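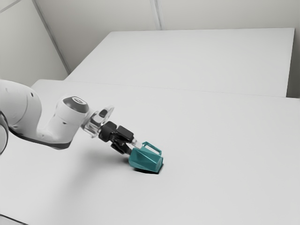 Say What Counts Before You Press Go

I have been reading robot results for a good part of my working life, first as the person who ran the trials and later as the person other people send their trials to, and I want to make a plea that will sound awfully dull. I would like us to write down what we mean by "success" before we run anything. One page is plenty. Put a date on it, put it somewhere that can't be quietly edited, and then go run as many episodes as your computers can stand.

I know, I know. Everybody thinks they do this already. I thought so too, for years, and I had the tidy little spreadsheets to prove it. Then in June I sat down with the logs from a simulated tabletop study my old group had done on a project we called Darkura, 3,000 episodes of one arm picking things up and setting them down, and I tried to answer what seemed like a simple question from a colleague in another lab. She wanted to know what we had counted as a completed placement. It took me the better part of two days to find out, and when I did I wasn't very proud of the answer.

The short version is that we had counted an episode as good if the object's center was within a certain distance of the goal when the clock ran out. We never asked whether the gripper had let go. We never asked whether the thing was upright. A kettle lying on its side with the fingers still clamped on its rim would have sailed right through, so long as it was lying in the correct neighborhood. I went back with a stricter rule (released, standing on its base, still for a full second) and 306 of the episodes we had called good turned into something else.

Now, I don't want to make this into a scandal, since it wasn't one. We hadn't cheated. We'd had a checker left over from an earlier task with cubes, where "upright" hardly means anything, and we kept using it when the objects got more interesting. A cube on any face is a cube. A kettle has a bottom, and everyone in the world who has ever made tea knows which way it goes, except for the few lines of code that were handing out our grades.

Kettles are a lovely test for this, by the way, and I'd recommend one to anybody putting together an object set. There's a handle that begs to be grabbed, a rim that can be pinched if you're careful, and a body that will happily tip over when the grasp is off to one side. Even a crude one with flat facets, in a plain color on a plain white table, raises just about every question I'd want a standard to raise. Where may the fingers touch it? Does it matter if the kettle leans in the grip? If it's resting on the table while it's being held, has it been lifted, or placed, or neither? Reasonable people will disagree about those, and that's fine with me. What I can't get comfortable with is finding out afterward that the question was settled by accident.

So what should go on the page? I've gone back and forth with a good many people over this, and my own list keeps changing, but these are the things I've come to ask for.

First, the end state, in words a visitor could follow. "The kettle stands on its base inside the marked area and the gripper is not touching it." If you can't say it in a sentence or two, the task probably isn't one task. I'd put the words above the numbers, too. Thresholds are necessary, of course, and every one of them should be listed, but a threshold all by itself gives a reader no way to tell whether you picked the right thing to measure.

Second, the contact rules. Simulators are generous about contact in ways that real tabletops are not, and every engine has its own style of generosity. Fingers sink a hair into a surface. Friction gets set to a number that somebody liked three years ago. I'd like to see the friction values, the contact settings and the gripper's force limit printed right there with the task, and I'd like a plain statement of how much overlap between shapes you'll put up with before you throw an episode out. When we looked at this on Darkura we learned that our collision shape for the kettle filled in the opening of the handle completely. You could see daylight through the loop on screen and the fingers could never have gone through it. Nothing in the write-up mentioned that, and I'm sorry to say I wrote the write-up.

Third, what happens to the odd ones. Every big batch has some. The object drops off the table, or the solver hiccups and the arm twitches like it's been stung, or the episode starts with something already touching something else. You need to decide ahead of time whether those are failures, or are run again, or are left out, and then report how many there were whichever way you went. I have seen two teams with identical policies come out noticeably apart on a leaderboard purely because one reran its hiccups and the other swallowed them.

Fourth, and this is the one I get the most groaning about, a person has to look. I ask for 600 episodes from any large study, drawn at random, watched from start to finish by someone who didn't write the checker. Yes, it's tedious. Put on some music! You will learn more about your task in those afternoons than you did in a month of watching a curve go up. The watcher marks each episode by eye, against the sentence on the page, and afterward you compare the marks with what the code said. Where they disagree you don't need to panic, but you do need to publish the disagreement.

I've heard three serious objections to all this, and I'd like to be fair to them, partly since I used to make a couple of them myself.

One is that it slows down small groups. I have real sympathy here. A lab with 2 students and a borrowed workstation doesn't need one more form, and if a standard turns into paperwork then it will be filled in by the most tired person in the building at the last possible hour. That's why I keep saying one page. The folks at Nudia, a small outfit that does simulated grasp testing for other companies, keep theirs in the same folder as the task code, as a plain text file, and their runs won't launch if the file is missing. They told me it added up to an hour at the start of a job. I spent far more than that digging through Darkura's leftovers.

Another objection is that simulation is only for training, and the real test happens on hardware, so who cares how the simulated score was figured? I would find this more convincing if people didn't keep printing the simulated score in the abstract. Besides, the score is usually what decides which policy gets to go on the hardware in the first place. If your checker is fond of tipped kettles, you'll send along the policy that's best at tipping them, and then a great many hours get spent wondering about the gap between simulation and reality when some of that gap is just a sloppy definition. I don't say all of it. Physics is hard, and cameras and cables and dust are all real.

The last one is the one I respect most. It says that fixing the rules in advance keeps you from learning, that half the value of running trials is finding out you were asking the wrong thing. I agree with every word of that, and I still want the page. Change it whenever you like! Just write a second version, say what changed and why, and score the old episodes under both. A group I visited, working on a bin-clearing task they call Zidier, had gone through several versions by the time I saw it, and the trail of revisions was easily the most useful thing they showed me. You could follow them getting smarter about their own problem. They'd begun by caring only about whether the bin was empty, and over time they'd come around to caring about where things landed and in what condition, and the old scores were right there beside the new ones for anybody to look at.

There's a broader point I'd like to make, if you'll bear with me a little longer. The safety side of our field has had a habit of writing things down for a long time, and it got there the hard way. If you've ever worked on a floor where people and arms share the space, you know that nobody lets you improvise the stop distance. At Cartwright, the plant where I had my first robotics job, there was a laminated card on every cell saying what the arm was permitted to do and what state it had to be in before a person opened the gate. We grumbled about those cards constantly. I can still recite most of mine. Evaluation never grew a similar habit, I think mostly for the understandable reason that a bad simulated grasp doesn't hurt anybody's hand. The table is clean, the lighting is even, and if it all goes wrong you reset and the kettle is back where it started.

But policies leave the simulator now, and sooner than they used to. The people who receive them read our numbers and make plans. I would like those people to be able to open one file and see what we promised, in ordinary English, including the parts where we weren't sure.

As for Darkura, we've reposted the results with the stricter rule alongside the original one, and the note explaining the change went up with them on 2026-09-13. The handle has a proper hole in it now as well. I'm rerunning the grasp trials with the new shape this fall, and the page for that one is already written, though I'm still arguing with myself over whether a full second of standing still is long enough.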